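Unit 7 handout. Teaching by demonstration: hand guiding and teleoperation

Lab section, Gruvthorpe. Read before you come in. Bring it with you, there are blanks to fill in at the end and I won't have spare copies.

Carried over from last time

We stopped at the difference between programming a motion and showing one. Short version: in unit 6 you typed waypoints. Slow, exact, miserable once the part moves 5 mm. From now on a person does the task through the robot and we record it. The policy is fitted to the recordings later (unit 9, don't ask me about it yet).

Two ways to show the task. You need to know both for the quiz and you will do both in the lab.

1. Hand guiding (kinesthetic)

Arm goes into gravity compensation. You hold it near the wrist and walk it through the job. Joint angles logged the whole time, gripper opened and closed with the button or the foot pedal.

Good: you feel contact directly. Edge of a slot, a connector starting to seat, you know it right away through your fingers. Very little to learn, most people are ok at it inside an hour.

Bad: your hands and body are in the camera view. Policy trained on images then sees an arm with a person attached, and at run time there's no person. Also hard to do with two arms at once. Also tiring. Demos late in a session get sloppy and you won't notice, look at the logs.

Bad, part two: people push on the wrong link. If you push the elbow to fix the wrist you get a strange posture that replays fine once and then hits a joint limit the next time the target shifts.

2. Remote control (teleoperation)

You stand away from the cell and move a leader device, the follower arm copies. Ours is the Julora leader, a small arm with the same joint order as the big one. Other labs use a 3D mouse, VR controllers, gloves. Same idea, different mapping.

Good: nobody in view, so what the camera records is what the policy gets. Commands and observations are both logged, and they're not the same thing (see section 4). Two-arm tasks are possible with two leaders.

Bad: you lose feel. Julora gives you a bit of resistance when the follower is blocked but it is weak and it lags. You'll press too hard at first, everybody does. Depth is hard to judge off a monitor. Expect the first day to be mostly throwaway.

Mapping terms, know these:
Joint mapping: leader joint 1 drives follower joint 1 and so on. No inverse kinematics, no surprises, but the two arms must have similar shape.
Cartesian mapping: hand pose drives tool pose. Works with any device. Watch for singularities.
Clutching: disconnect, move your hand back to a comfortable place, reconnect. Needed when the leader workspace is smaller than the follower's. Each clutch leaves a pause in the data, trim it.
Scaling: 1:1 for reaching, less than 1:1 for insertion. Don't change the scale in the middle of a demo.

3. The task we use: PC assembly

Why a computer and not blocks. Blocks forgive everything. A tower has parts of very different size and stiffness, tight slots, cables that get in the way, and every part has just one correct orientation. It also breaks into subtasks that can be recorded seperately.

The parts start in a printed fixture next to the case so the pick pose is nearly constant. Nearly. The place pose is the hard half.
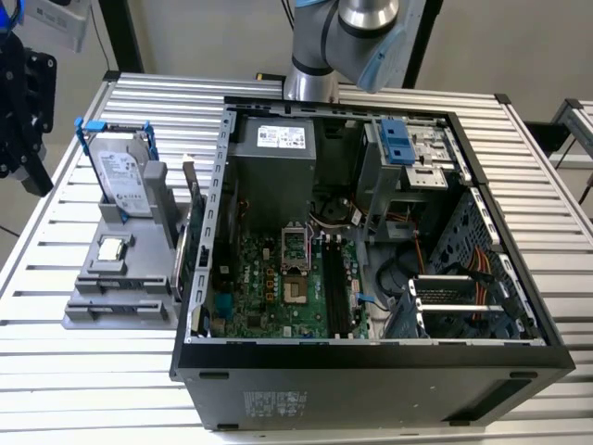

Subtask A: CPU into socket

Start state: lever up, socket empty, CPU in its recess in the fixture.

Approach from straight overhead. Line up the corner mark before going down, not during. Lower until the chip rests in the socket under its own weight, then open the gripper. NO downward force. The contacts in the socket bend and then the board is scrap and we have to find another one.

Raised lever is an obstacle. Plan the approach so the fingers don't sweep across it. About half of last term's failed demos were someone catching the lever on the way out, after a perfect placement. Retract straight up first, then sideways.

Closing the retention frame and lever is its own demo, recorded after. Don't chain them.

Subtask B: memory module

Modules are picked from the long slots at the front of the fixture. Grip near the middle of the top edge, flat side to the fingers. Check the notch against the key in the slot. If it's wrong way round, abort, don't try to regrasp in the air.

Insertion goes in three phases and I want to see all of them in your force plot: touch, slide, seat. Touch is a small step. Slide is near flat. Seat is a sharp peak then a drop. No peak = not seated, label it a fail even if it looks fine on camera.

Teleop people: this is where lost feel hurts most. Use reduced scale and keep an eye on the force readout on the second monitor.

Subtask C: hard drive

Drive is upright in the fixture. Heaviest part in the set, so grip force goes up, see the card on the cell. Slow down. A fast lift makes it swing in the fingers and the pose in hand is no longer what the log says.

It goes to the drive cage. Rotate above the case, in free space, then go in. Don't rotate inside.

Subtask D: expansion card

Stands on edge in the fixture, close to the case, so lift it well clear before any sideways move. Connector edge down. Thin part, it flexes. If you see it bow, stop pushing.

Cables generally

Cable bundles are not fixed. They shift between demos when someone nudges them, and that's fine, we want that variation. What we don't want is you pulling a cable aside by hand between takes and then putting it somewhere neat. The policy will only ever have seen neat. If a cable really blocks the socket, move it with the arm, as part of the demo, and tag the episode "cable".

4. What gets recorded

Per time step:
follower joint positions and velocities
leader joint positions (teleop only), this is the action
gripper command and gripper width
wrist force/torque
camera images
episode tag and operator code

Action vs observation again, since half the class got it wrong on the last sheet. The command is where you asked the arm to be. The observation is where it was. In free space nearly equal. In contact they split apart, and the gap is how hard you're pushing. If you train on measured positions in place of commands, the robot learns to arrive at the surface and not press. Memory module then sits on top of the slot and never seats. This exact thing happened in the Edon set, 123 episodes, all had to be reprocessed.

For hand guiding there is no leader, so no command. We replay the recorded path with the arm alone and log that as a second pass. Replay also gets your hands out of the images. Costs double the time.

5. How many, how good

The full course set stands at 1267 episodes, all subtasks together. Your group adds 38 this term. Quality first. A clean short demo is worth more than a long one with corrections everywhere.

But: some corrections are useful. If you miss, see it, and recover smoothly, keep it and tag "recover". A policy which never saw a miss has no idea what to do after one. What's not useful is dithering, hovering above the socket for ages while you make up your mind. The model learns to hover. Seriously. Decide, then move.

Consistency inside a group. Agree beforehand which side you approach from. If one of you comes in from the left and one from the right, the average is a path through the middle, which in our cell is the drive cage. Some methods deal with this (Šťastný toolbox has one, the mixture option), the basic one we start with does not.

6. Procedure for the session

a. E-stop check. Both of them. Every group, every time.
b. Home the arm, home the leader. Match poses BEFORE you engage, otherwise the follower jumps to catch up.
c. Reset the fixture. Every part pushed fully home in its slot.
d. Shift the case a little between episodes, couple of cm, small rotation. Keep it inside the tape.
e. Announce "recording". Start. Do the subtask. Stop with the arm clear of the case.
f. Tag right away: success, fail, recover, cable. Don't tag from memory at the end.
g. Swap operators every 11 episodes. Tired hands, see section 1.
h. Copy the data off before you leave and write the folder name on the sheet.

Grounding strap on whenever you handle the board or modules yourself. Hair tied back, no lanyards near the arm.

7. Common faults from earlier groups

Leader bumped while someone reaches for the keyboard. Follower moves. Disengage first.
Gripper closed before the fingers are level, part tilts, insertion hopeless. Abort early.
Episode stopped too soon, so the policy never learns to let go.
Camera knocked, not reported. Whole afternoon of data with a shifted view. Tell me, I won't be angry, I will be if I find it in the logs.
Clock on the force sensor not synced, peaks arrive before contact. Run the tap test at the start.

8. Fill in before you leave

Operator codes: ________
Subtask(s): ________
Method (hand / teleop): ________
Scale used for insertion: ________
Episodes kept / discarded: ____ / ____
One force plot, memory module, three phases marked: attach
Where did command and observation split the most, and why: ________

Reading for next time: chapter on compounding error, first half only. Skip the proof. We start with why a policy that copies every single step pretty well still drifts off into the side of the case, and what extra demos do about it. Bring your plots, I'll put a few of them up adn we'll go through them.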